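Visit report: Krasniqi demonstration rooms, Tetthorpe

Prepared for the Equipment Planning Group, Gisdale Residential Services
19 August 2024

Purpose of the visit

The Group was asked in March to advise whether provision for laundry handling equipment should be entered in the next capital plan. Two members of staff attended the open day held by Krasniqi at its Tetthorpe premises, with a view to seeing the work at first hand and obtaining enough information on cost to prepare an outline budget. No commitment was made to the supplier during the visit and none should be inferred from this report.

The open day

Visitors were received in the ground-floor meeting room and given a short talk on the company's products. The greater part of the day was spent in the demonstration rooms, which are furnished as ordinary domestic rooms. Members of other care and housing bodies were present, and the questions put by them were for the most part the same as our own: what the equipment costs to keep, how long it takes to bring into use, and what happens when it stops.

The company divides its offer into two parts. The first is the Jiluvix folding arm, a fixed unit intended for a laundry room, which takes garments from a table and places them in folded stacks. The second is a service under which hand-held gripper tools are supplied to the customer's own staff, who use them to carry out the handling of clothes in the normal way. The recordings made with the tools are then used to prepare the arm for the customer's particular range of garments and surfaces. The supplier was clear that the second part is charged separately and is not included in the purchase price of the arm.

It was this second part that occupied most of our attention. Our laundry is not uniform. Residents' own clothing makes up the larger share, and a great deal of it is sorted and folded in bedrooms, on whatever surface is to hand. Towels and sheets, on which most published comparisons are based, are already dealt with under the existing linen contract and would not pass through the new equipment at all.
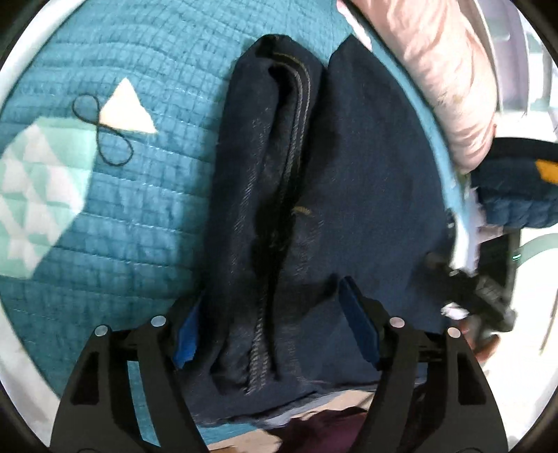 Heavier garments deserve particular mention in any specification. Denim has thick seams and does not lie flat when doubled over, and a patterned or quilted cover beneath it is a different matter from a plain laundry table. We asked whether the quoted preparation period allowed for such items. The answer was that it allows for 14 garment types, chosen by the customer, and that further types may be added at a later date for a fee. The Group may wish to agree our list before any quotation is sought, as the choice will affect both price and timetable.

Staff time

The supplier's literature gives little space to the demands made on the customer's staff. On enquiry, we were told that almost 2,000 recorded handlings would be expected before the arm was delivered. These would have to be carried out by persons familiar with the work, and the hours would fall on the laundry and housekeeping budgets unless separate cover were provided. In our view this is a true cost of the purchase and should be shown as such in the capital bid. It should not be absorbed by the departments.

We were able to handle the tools ourselves for a short period. They are worked by hand, and the grip is simple to learn. Staff who have difficulty with their wrists or hands should be consulted before any rota is drawn up, and the occupational health adviser should be asked for an opinion.

Maintenance and spares

Finger pads are treated as consumable parts and are sold in sets. The supplier recommends that a spare set be held for each tool. The fixed arm carries a warranty of 2 years, after which an annual service agreement is available. The terms of that agreement were not on display and have been requested in writing. We also asked whether parts could be obtained from any other source and were told that they could not. This should be recorded in the risk register if the matter proceeds.

Delivery is quoted at 9 weeks from the date of order. The period does not include electrical work on our side. The laundry room at Gisdale has no spare supply on the north wall, where the unit would most naturally stand, and the estates office will need to price the alteration before a total can be given.

Privacy

Any recording carried out in residents' bedrooms would require the prior agreement of the residents concerned, and of their families where appropriate. The supplier has a standard form for this purpose. We considered it too brief for our needs. An unoccupied room set aside and furnished for the work would meet the greater part of the difficulty, and the Group may care to consider whether one could be released for the period.

Recommendations

The Group is invited to agree the following.

That no provision for purchase be entered in the plan for the coming year.

That a sum be set aside for a trial of the hand-held tools only, subject to written terms for hire.

That the laundry supervisor be asked to prepare a list of garment types in order of volume, with jeans and other heavy trousers shown separately from lighter items.

That the estates office provide a price for the electrical alteration.

That the supplier's service agreement be reviewed by the procurement office on receipt.

Travel costs for the visit were met from the planning budget. Copies of the supplier's price list are held in the Group's file and may be consulted on request.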